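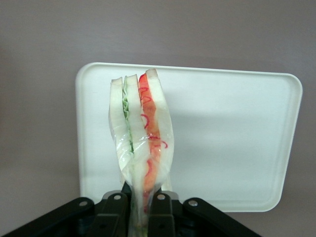
Olaia Manzano 对初稿提出，“夹爪误动作”一词不准确，夹爪执行的是控制器里一条有效的闭合指令，问题在于这条指令在防护停止之后没有被清除，纪要应写成“复位后非预期闭合”。会议接受此意见，以下统一使用该表述。初稿第三节中的“误动作”“误夹”均已替换，未另作标记。

Disach 单元复位后非预期闭合事件 专题会议纪要

会议日期：2022-05-05
地点：Hitcombe 厂区工艺楼会议室，部分人员远程接入
出席：Olaia Manzano（主持）；控制组；机械组；工艺组；设备安全；Hitcombe 现场班组；Vasylenko 公司（单元集成方，远程）
缺席：质量部，会前已书面反馈意见，内容并入第五节
记录：控制组
发放范围：出席各方、质量部、Skamus 夹爪供货方技术支持

一、会议目的

确认事件经过，区分已经证实和尚未证实的原因，确定单元恢复运行的前提条件。人员责任不在本次会议讨论范围内。是否对其他单元采取同样措施，由设备安全另行发文，本次只收集意见。

二、单元及作业情况

Disach 单元用于三明治软包装的抓取和转移试验。机器人末端安装 Skamus 两指连杆夹爪，从包装下部夹持，提起后移至托盘位置放下。产品外层为透明薄膜，薄膜在下部收拢，形状不固定，夹持点的厚度随包而变。工艺组在试验初期已说明，夹持位置过高会把面包压扁，夹持位置过低则只夹到薄膜，提起后产品会在膜内下滑。目前的夹持高度是两者之间的折中。

因为产品是软的，夹爪没有采用固定行程闭合，而是采用限力闭合：手指向内移动，电流达到设定值后停止并保持。达不到设定值时，程序判定为空夹，张开后重试。重试由夹爪子程序自行完成，不返回主程序。这一点与后面的原因分析有关，控制组要求单独记录。

单元四周为固定围栏，操作侧设一扇联锁门。开门触发防护停止，机器人轴停止并保持在监控静止状态。夹爪由单独的驱动模块供电，开门时只收到“暂停”信号，驱动电源不断开。集成方说明，当初这样设计是为了避免开门时夹爪失力、产品掉落。设备安全指出，该设计在风险评估表中有一行说明，但对应的降低风险措施一栏写的是“由程序保证”，没有写明由哪一段程序保证，也没有给出验证记录。集成方对此没有异议。

三、事件经过

以下经过由现场班组口述，控制组对照控制器日志整理。日志时间与现场挂钟不一致，故不列具体时刻，只列先后顺序。

事件发生在早班换料之后。夹爪在取料位闭合，电流未达到设定值，子程序判定空夹，夹爪张开，准备重试。操作员从围栏外看到包装倾斜，靠在夹爪一侧手指上，遂按正常步骤开门进入。联锁动作，机器人停止，门侧指示灯变为停止状态。

操作员用手扶正包装。另一名操作员留在门外，看到指示灯后认为处理已经结束，把门合上并按下复位按钮。此时扶包装的操作员仍在围栏内，右手在两指之间。复位后机器人轴没有移动，但夹爪立即闭合，包装和操作员手指一同受夹。操作员随即把手抽出，夹爪继续闭合，夹住包装下部后保持。门外操作员按下急停，夹爪保持夹持状态不变。

操作员佩戴薄手套，经厂区医务室检查，皮肤未破，关节活动正常，当班未再返回单元作业。事件登记为无伤害险情。设备安全说明，登记类别按结果填写，但整改优先级按可能后果确定，本事件按可能造成手指挤压伤处理。

班组补充两点。其一，复位按钮的安装位置看不到取料位的全部，夹爪和托盘支架会遮挡视线，站在按钮处只能看到进入人员的肩背。其二，班组习惯上把“复位”理解为“允许机器人继续准备”，认为真正开始运行还要再按启动。对于机器人轴，这一理解是对的。对于夹爪则不成立，而操作规程没有把两者分开写。

会上询问操作员进入前是否执行了挂锁。班组答复，规程规定清理和维护时挂锁，扶正产品列在“生产中短时干预”一项，不要求挂锁。设备安全确认规程原文如此。

四、日志分析与复现

控制组调取了控制器保存的全部门联锁记录。在可读取的记录内，共有九次开门后复位，其中三次复位后夹爪有位置变化。除本次事件外，另外几次发生时围栏内是否有人已无法确认，班组不记得有异常，当时也没有填写记录。

控制组将有位置变化的各次与无位置变化的各次作了比较，结论如下：凡有位置变化的，开门时刻均落在空夹判定之后、重试闭合之前的等待段内；无位置变化的，开门时刻在该等待段之外。等待段内，闭合指令已经写入夹爪驱动模块的指令缓冲区，等待延时结束后执行。暂停信号到达后，驱动模块停止计时，不清空缓冲区。暂停信号解除，计时继续，延时结束，夹爪闭合。由于延时本身很短，现场看到的效果就是按下复位后夹爪立即动作。

控制组与 Vasylenko 在隔离状态下进行了复现。做法是拆除取料位的料架，以木质试棒代替手指，人员全部在围栏外，由测试程序在等待段内触发联锁，再复位。复现做了三轮，每轮均出现复位后闭合。随后把触发点移到等待段之前，夹爪没有动作。控制组认为触发条件已经明确。

机械组询问试棒受力情况。控制组答复，试棒上有压痕，未断裂，没有安装测力装置，因此不能给出力值。机械组认为限力闭合的设定是以电流为依据的，电流与指端力之间的换算只在夹爪张开角度较小时做过标定。连杆机构在不同角度下传动比不同，手指厚度所对应的张开角度不在标定范围内，按现有换算推断的力值不可引用。会议同意，在重新测量之前，任何文件不得写“夹持力低于伤害限值”之类的表述。集成方此前发给班组的培训材料中有一句类似的话，由集成方撤回并重新发放。

关于急停后夹爪保持不动，控制组说明急停切断机器人轴动力，夹爪模块转入保持。该行为符合设计，手册中也有说明。但班组表示，他们不知道急停以后夹爪不会松开，如果手指当时没有抽出，现场没有可以立即松开夹爪的手段。夹爪本体有手动释放点，需要工具，工具放在控制柜内，柜门上锁，钥匙在班长处。会议认为这是一项独立的缺陷，不论缓冲区问题是否修正都必须处理。

五、讨论

（一）直接原因

会议一致同意，直接原因为夹爪驱动模块在暂停期间保留未执行的闭合指令，并在暂停解除后自动执行。该结论有日志和复现支持，列为已证实。

（二）夹爪驱动模块是否存在缺陷

集成方最初的看法是模块应在暂停时清空缓冲区，要求供货方给出解释。Skamus 技术支持会前书面答复，模块的暂停输入属于工艺功能，不是安全功能，解除后继续执行属于预期行为；需要清空时应由上位程序发送清除指令，该指令在接口文件中已经列出。控制组核对接口文件，内容属实。

Olaia Manzano 认为继续争论模块行为是否合理没有意义，单元把工艺暂停信号当作防护措施使用，这在系统设计上就不成立。即便模块清空缓冲区，通信延迟、上位程序重发、模块重启后的初始化动作都可能造成同样的结果。她要求纪要明确写入：清除指令只能作为附加措施，不得作为恢复运行的依据。集成方表示接受，但对停机时间有顾虑，认为可先加清除指令恢复试验，硬件改造随后进行。设备安全不同意。经讨论，不采用分步恢复方案，单元在硬件改造完成并验证之前保持停用。

（三）断电后产品掉落

工艺组提出，若开门即断开夹爪动力，夹持中的产品可能掉落或下滑，包装受损，且会污染取料位下方的导轨。机械组说明，该型夹爪断电后连杆仍有一定摩擦，能否夹住软包装取决于当时的张开角度和薄膜堆叠情况，不能保证。工艺组原来希望给夹爪加装弹簧，使断电时保持夹持，设备安全反对，理由是弹簧保持会让手指被夹后更难脱出。

会议同意以下取舍：开门时夹爪动力断开，允许产品掉落；掉落的产品一律作废，不回收；在取料位下方加装接料斗，形状由机械组确定。质量部书面意见中已经说明，凡在防护停止期间处于夹持状态的产品，无论外观是否完好，均不得进入后续称重和保存试验。两方面要求一致，工艺组不再坚持原方案。

工艺组随后补充，事件中夹住的包装以及之前料架上的包装共有三件报废，薄膜在夹持处有穿孔。这几件尚未丢弃，冷藏保存，会后交机械组检查手指端面是否有毛刺。机械组提醒，冷藏后薄膜变硬，穿孔边缘形态可能改变，检查结果只能作参考。

（四）空夹重试

工艺组说明，空夹重试最初是针对薄膜打滑设置的。软包装下部收拢后，手指有时只压到膜的外缘，电流上升缓慢，程序容易误判。为了减少停机，工艺组曾要求缩短重试间隔，并把重试放进夹爪子程序，不占用主程序周期。该修改由工艺组提出，集成方实施，没有经过变更审批，当时认为属于参数调整。

设备安全认为，把重试从主程序移入子程序，改变了动作的发起方，应按程序变更处理。控制组同意，并指出修改前闭合指令由主程序发出，主程序在防护停止后需要重新启动才能继续，因此原版本不会出现本次现象。控制组在测试控制器上装载了旧版本，按相同方法触发，夹爪没有动作。这一结果支持“变更引入”的判断，但只在测试控制器上做过，未在单元上验证，列为基本证实。

Vasylenko 要求记录其保留意见：变更由客户方提出，己方按要求执行。Olaia Manzano 答复，本次会议不处理责任划分，保留意见可以写入，不影响措施。

（五）复位按钮位置与视线

现场班组要求把复位按钮移到能看到取料位的一侧。机械组说明，该侧现为物料通道，装按钮需要加立柱，会影响料车转弯。集成方提出用镜子解决，设备安全不接受镜子作为唯一手段。讨论后倾向于增加围栏内的预复位按钮：进入人员离开前先在围栏内按下预复位，出门并关门后，再由门外按下复位，两者之间有时间限制，超时须重做。按钮位置应使人在按下时手够不到夹爪。

班组担心两个按钮增加步骤后，有人会图省事，在门外伸手按里面的按钮。设备安全要求机械组在选位时用门口伸臂的姿势实际量一遍，围栏网孔处也要检查。

（六）人员留在围栏内的问题

会上有人提出，即使有预复位，两人进入、一人按下预复位后离开，另一人仍可能留在里面。设备安全确认存在这种情况，认为单元面积小，一般没有同时进入的必要，可在规程中规定每次只允许一人进入，并使用个人挂锁。班组同意，但要求把锁具挂在门旁，不要放在班长办公室。此前借锁需要签字，短时干预没有人会去借。会议同意取消签字，锁具按人发放。

（七）“生产中短时干预”的界定

该条目原来包括扶正产品、取走卡住的薄膜碎片和擦拭托盘。设备安全的意见是，凡手需要进入夹爪手指之间或手指运动范围以内的，一律不属于短时干预，应按维护处理。工艺组认为擦拭托盘可以保留，前提是夹爪已移到停放位。控制组询问停放位如何确认，目前只有软件显示，没有独立检测。此项未达成一致，暂按全部挂锁执行，待停放位检测方案确定后再议。

（八）指示灯含义

门侧指示灯现在只反映机器人轴的状态，不反映夹爪。班组一直以为是整机状态。集成方可以把夹爪动力状态并入同一灯，也可以另设一灯。控制组倾向于另设，便于判断故障；班组倾向于同一灯，理由是灯多了没有人看。会议采用同一灯：机器人轴与夹爪动力均已断开时才显示允许进入，任一未断开则不显示。夹爪单独的状态放在操作屏上，供维护人员使用。

六、原因归类

已证实：
开门后夹爪动力未断开，暂停信号不具备安全功能。
闭合指令在暂停期间保留，暂停解除后自动执行。
复位位置不能完整看到取料位。
急停后现场无可用的快速释放手段。

基本证实：
空夹重试移入子程序后引入本次现象，尚缺单元上的验证。

未证实：
包装倾斜的起因。工艺组认为与薄膜收拢处偏向一侧有关，机械组认为可能是手指平行度偏差，两种说法均无测量数据。
薄膜穿孔是由本次夹持造成，还是料架上已经存在。

风险评估方面，原评估表把夹爪与机器人本体合为一个危险源，分析时只考虑了机器人轴的意外启动。设备安全要求将末端执行器单独列为危险源，按夹持、保持、释放和失电各状态分别评估。此前以“由程序保证”作为措施的条目全部重新打开。

七、决定

Disach 单元自会议当日起保持停用，主开关挂锁，钥匙由设备安全保管。隔离测试须由设备安全人员在场方可解锁，测试完毕当场恢复挂锁。

夹爪驱动电源接入防护停止回路，开门和急停时均断开。断开回路采用两个触点串联，并带反馈监测，任一触点不释放时不得复位。触点选型由集成方提出，设备安全审核。

复位后夹爪不得有任何动作，包括张开。重新上电后的初始化动作只能在按下启动之后进行，初始化前操作屏给出提示。

空夹重试恢复为主程序控制。暂停时由上位程序发送清除指令，作为附加措施保留。

夹爪手动释放点加装无需工具的释放柄。如供货方认为本体结构不允许，则把专用工具固定在围栏内侧，进入人员伸手可取，不得上锁。

今后夹爪子程序的任何修改，包括延时、重试和限力设定，均按程序变更审批，不再区分参数调整与程序修改。

八、待办事项

控制组：整理联锁日志原始文件并做只读备份；在单元上用旧版本复做触发测试，测试前报设备安全；修改主程序，提交差异对比。

Vasylenko：提交防护停止回路改造图；撤回并重新发放培训材料；说明原风险评估表中“由程序保证”各条的来源。

机械组：检查手指平行度和端面；在手指厚度对应的张开角度下测量指端力，测量装置与方法先交设备安全确认；设计接料斗；确定预复位按钮位置。

工艺组：提供各种包装在夹持处的厚度变化情况；拍摄并记录报废包装的穿孔位置；停用期间的试验计划改为人工转移，并在试验数据中注明。

设备安全：修订规程中短时干预的条目；发放个人锁具；重写末端执行器风险评估；就厂区内采用同类夹爪的单元征询各使用方，重点确认夹爪动力与联锁门的关系。

Hitcombe 现场班组：补写事件前各次开门干预的回忆记录，记不清的写“不清楚”，不得推测；全体班组人员在恢复运行前重新接受培训，培训须包括在停机夹爪上实际操作手动释放。

Olaia Manzano：与 Skamus 沟通释放柄的可行性，并索取模块上电初始化过程的书面说明。

各项完成日期见随附的措施跟踪表，由责任方自行填写，会后报设备安全汇总。

九、恢复运行的验证要求

以下各项均通过后，方可提出恢复申请。验证一律使用试棒，不得用手。

在夹爪张开、闭合途中、夹持保持、空夹等待各状态下分别开门，确认夹爪动力断开，复位后无动作。

在上述各状态下分别按急停，重复同样的确认。

模拟通信中断及模块重启，恢复后夹爪无动作。

模拟单个触点粘连，确认不能复位，操作屏显示对应故障。

在夹持试棒的情况下用手动释放方式松开，由班组人员操作，集成方不得代做。

预复位按钮从围栏外无法触及，超时后须重新执行。

验证记录须附控制器日志，只填写“合格”的记录不予接受。验证版本与投入运行的版本须一致，验证后如有任何改动，相关项目重做。集成方询问仅修改操作屏文字是否也要重做，设备安全答复不需要，但须登记。

十、其他

工艺组询问停用期间能否以手动点动方式使用夹爪，以继续比较不同夹持高度。设备安全不同意在单元内进行，可将夹爪拆下装到试验台上，使用独立电源并加防护罩。机械组表示试验台目前被占用，能否腾出需要再确认。

集成方提出，原定的年度安全功能验证在11月进行，是否可与本次恢复验证合并。会议不同意合并，11月的验证照常，届时把夹爪动力断开一项加入检查表。

关于包装倾斜，机械组建议在料架上加侧挡。工艺组认为侧挡会刮膜，要求先看平行度检查结果。此项留待下次会议。

下次会议由 Olaia Manzano 召集，在控制组完成单元上的复做测试之后举行。

附件：
联锁日志摘录
复现测试记录
Skamus 技术支持书面答复
质量部书面意见
措施跟踪表（空白）

修改说明：初稿发出后收到的意见，除开头所述术语外，另有班组要求把“门外操作员认为处理已经结束”改为“看到指示灯后按下复位”。设备安全认为前者来自当事人本人陈述，且与指示灯含义一项有关，予以保留，班组已知悉。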